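Household and Shop-Floor Robots: Frequently Asked Questions
Josurgate Public Information Service on Automation
Last reviewed October 28, 2024

Can I buy a robot that does the housework?
Not in the general sense. Robot vacuums and lawn mowers are established products and do a single job well. A machine that can clear a table, sort the recycling, fold the towels and put the groceries away in an ordinary home is not yet something we would advise a household to budget for. Demonstrations of each of these chores exist. Dependable performance of all of them, in a kitchen the machine has never encountered, does not.

Why is tidying up harder than welding a car?
A welding robot meets the same part in the same position on every cycle. A tidying robot meets a different arrangement each time, and the objects may be soft, shiny, see-through, lopsided or lying on top of one another. The arm itself is seldom the difficulty. Deciding where to take hold, and recognising that the hold has failed, accounts for most of the work.

Which chores are closest to being practical?
Moving single, rigid objects from one known place to another. Enquirers from small warehouses and repair shops should begin there. Loading a dishwasher is further off, and laundry further again. Anything involving bedding should be regarded as a research topic.

What is the Plelumel trial?
Plelumel is our bench program for comparing picking systems. It is led by Shalini Maurya, with Ettore Villa responsible for the equipment. In the May round, 2346 picks were attempted over the full set of objects. Results are released to participating workplaces on request, together with the conditions under which they were obtained.

Is a result of 95 out of 100 good enough?
That depends on who deals with the other five. In a staffed shop, a missed pick costs a few seconds of someone's time. In a home where the occupant relies on the machine and cannot bend to the floor, it may end the task altogether. We ask suppliers to state what their system does after a failure, and we give that answer considerable weight.

Why are tests carried out with bins and everyday objects?
A bin is a fair stand-in for a toy box, a kitchen drawer or a parts tray. Objects come to rest against the walls and in the corners, where there is little room for fingers on either side. The choice of contents matters as much as the container. Clear plastic is troublesome for many depth cameras, and a cup on its side offers quite different holds from a cup standing up.
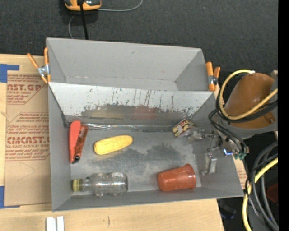 Shape is a further consideration. A toy ear of corn can be gripped across its width almost anywhere along its length, whereas a bottle lying down has a neck, a cap and a curved body, and each calls for a different approach. Femke Boersma's notes on grasp selection, available from the office, treat this subject in more detail.

Will these machines replace staff?
Our enquiries to date concern repetitive handling that employers have trouble filling – chiefly sorting and restocking. We do not publish employment forecasts. Workplaces considering a purchase should consult their health and safety representatives before signing an agreement.

May my organisation propose an object or a chore for testing?
Yes. Proposals should be addressed to Renata Benítez and should describe the chore, the space available and how often it is done. A maximum of 2 proposals per organisation is accepted in each round. Objects that are sharp, perishable or heavier than a full kettle require prior approval.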